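Custard base splitting when the batch is scaled up
Status: solved, ticket left open for comments

Hello all, and thank you for taking this one on. I'm writing from the kitchen at Fernora, where we do lunches and a hot pudding every weekday, and I'm having a dreadful time with the baked vanilla custard from the Trelmont recipe pack. In the small size it is lovely, silky right to the bottom of the dish. When I use the scaling tool to take it up to 300 portions it comes out grainy, with a puddle of thin whey in the corners of the tray.

What I've tried so far, in case it saves you asking:

Fresh eggs in place of the pasteurised carton. No difference that I could see, and a great deal of shell.

A lower oven, 20 degrees down from the card. Slower to set, still grainy, and the middle trays were nearly liquid when the pudding trolley was due out.

Straining the mix twice. It looked beautiful going in, bless it, and came out just the same.

I did wonder about the milk, as we changed to Kushwaha whole milk in November, but the small batch made with that very same milk was perfect.

Reply from recipe support

Thanks so much for such a full account, it really does help. Could you tell us how warm the milk is when it meets the eggs, and how deep you are filling the trays? The card was written for shallow dishes, and the scaling tool only multiplies the ingredients. It leaves the depth and the timings alone, I'm afraid.

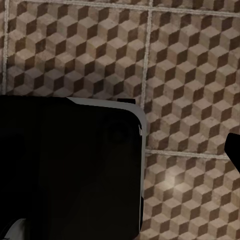
Siltside, 31/01/2018

Well, you were on to something! I took the probe to it this morning and the milk was going in far too hot, very nearly boiling, as the big pan holds its heat so much longer than the little one. I let it drop to 77 before pouring it over the eggs, whisking all the while, and filled the trays only halfway. I also put hot water in the outer tins, which I'd been skipping on the big batches (my own fault entirely, they are heavy things to carry).

Out of 2 test trays, both set cleanly with a good wobble and no whey at all. I'll do the full batch next week and add a note if anything goes wrong. Would you consider putting the tray depth on the card, please?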